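My Move-In Safety Checklist, With Comments

Hi again! I'm Jamila Sultana, and if you've been reading along you'll know I just moved into my third apartment abroad, this one in Lesora (top floor, no elevator, lovely neighbors). My friend Tayla Pearce begged me for the list I use when I get the keys, so I typed it up with what I found this time.

Checked: Monday, November 26, 2018

1. Smoke alarms - FAILED, then OK
One in the hallway, none in the bedroom! The landlord brought a second one up the same evening and I pressed the test button myself. Very loud. Sorry, downstairs.

2. Front door and keys - OK
Both locks turn. I asked how many copies exist and got a shrug, so I'm paying 74 for a new cylinder and I'll sleep better.

3. Gas heater - WAITING
The sticker on it is in a language I can read about half of (still working on it, be kind). I called Morker, the heating people everyone in the expat group uses, and they're coming to look at it. Until then the heater stays off and I wear two sweaters.

4. Outlets and adapters - MOSTLY OK
The one behind the fridge wobbles. Please don't bring your old power strip from home and stick an adapter on the end of it, I did that in my first place and it melted.

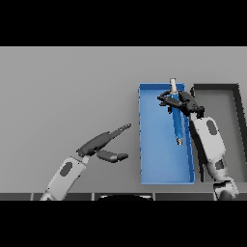
Should you go through the checklist before or after signing the lease?
Before, if the landlord will let you in. I've only managed it once in three moves, and it got me a new window latch for free.

5. Windows and balcony - OK
The railing is solid. The kitchen window sticks in the rain, so I wrote that on the handover sheet and we both signed.

6. Emergency numbers - DONE
Taped inside the cupboard door with my full address spelled out, including the floor. You will forget your own street name when you're panicking in a second language!

7. Deposit paperwork - OK
I paid 961 and kept the receipt with the signed sheet.

Still to do: chase Morker about item 3, and get a proper plate put on that fridge outlet.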